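Small Kitchen Forum > Counters and Storage
Thread: Mug tree or hooks? And where do the plates go?

pinecone_kettle
Hi everyone, long-time reader and very occasional poster. We moved into our new place in June and the kitchen came with exactly one wall cabinet, which filled up with flour, oats and cereal before I had even opened the box of dishes. So the everyday things have to live out in the open – mugs, a few plates, whatever vegetables we brought home – and I would love for it to look nice and not like a yard sale. I bought a Luveo mug tree and a little slatted plate rack to go with it, and my other half thinks both should go back to the store and be replaced with hooks under the cabinet. Talk me into it or out of it, please! 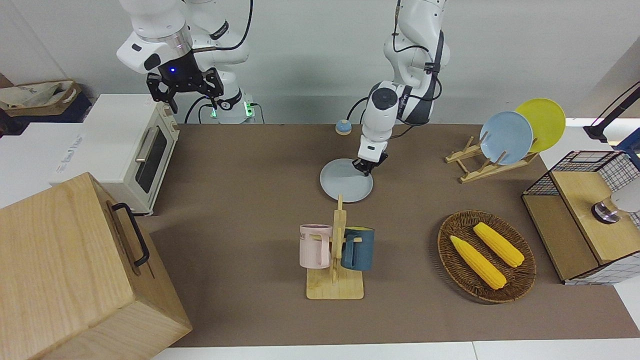

My thinking with the tree was that it takes up hardly more room than a saucer and can be picked up and moved when I need to roll out dough. One mug on each side of the post, the pink one on the left and the dark teal one on the right, and it feels balanced to me, with the plates on edge in their rack behind and the corn in its basket off to the side. I do love that yellow plate peeking out from behind the blue one. The question is whether I'll still love it after a winter of dusting.

oldstovetop
Welcome! I'm going to side with your other half, I'm afraid. I had a mug tree for six years and the trouble is that people never stop at two mugs. You start with a pair, then somebody gives you one for your birthday, then there's one on every peg and you can't get at the one you want without knocking its neighbor. Mine finally tipped over on me one morning before coffee, and I lost my favorite. Hooks went up that same month, and the counter is so much easier to wipe down now.

marzipan_hours
Oh, I have to disagree with oldstovetop, with love. Hooks are wonderful if you own your walls and cabinets! I rent, and I'm not putting holes in anything. A tree with a good flat base is perfectly steady if you hang the mugs opposite each other and take them off in the same spirit. I've had a Pešek one for years (heavier than it looks) and it has never gone over, even with a cat in the house. 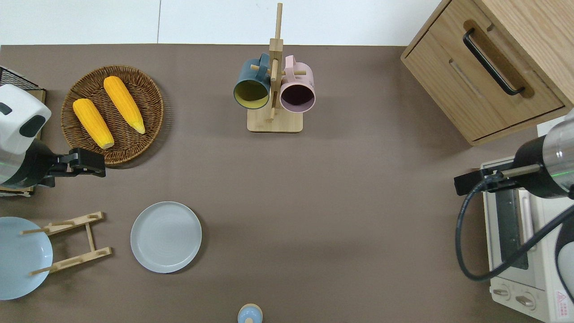

What I would change is the corn. I know a basket of corn looks like summer itself, and I'm as guilty as anyone of leaving it out because it's pretty, but once it's husked it dries out so fast. Ours goes into the fridge the minute it comes home, and the basket gets onions or lemons, which don't mind sitting around.

pinecone_kettle
Fair point about the corn! It was for supper, so it wasn't going to be out long. I like the lemon idea very much. And we do rent, I should have said so, so hooks would mean the stick-on kind, which I don't trust with a mug full of nothing, let alone a wet one.

dishtowel_diaries
Stick-on hooks: no, no, no. I had 2 of them let go in the night and thought we were being burgled.

On the plates, I'm a great believer in standing them up. A stack always means the bottom plate never gets used, and you have to lift the whole pile to reach it. In a rack you just take the one you want by the rim and go. I'd only say to leave a gap between plates if they're coming straight from the sink, and to tip the rack up now and then and dry underneath, as bare wood doesn't like standing in a puddle. I oil mine when it starts to look pale and thirsty.

oldstovetop
I'll give you the rack. I've got 20 plates in a stack and I couldn't tell you what the lowest ones look like anymore. But wood so close to the sink still makes me nervous. My daughter has the metal Imus one and it just gets rinsed off.
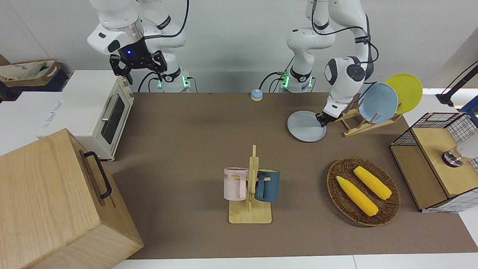
Anyway, if you keep the tree, my one piece of advice is to put a number on it and stick to that number. One mug per person and one for a guest, and everything else lives in a box until something breaks.

marzipan_hours
A box! oldstovetop, how many mugs are in yours?

oldstovetop
37, and I'll thank you not to tell my husband.

pinecone_kettle
You're all lovely, thank you. The tree is staying, and so is the rack, though I'm moving it a bit farther from the faucet this evening. My other half has read the whole thread and would like it noted that hooks got one vote. We're driving out to the Fevham flea market soon, and I've been told I may look at mugs but not touch them. Does anyone know whether they have baskets there? I'd like a second one for the onions.

dishtowel_diaries
They do, go to the far end past the lamps. Go early, the good ones are gone by ten!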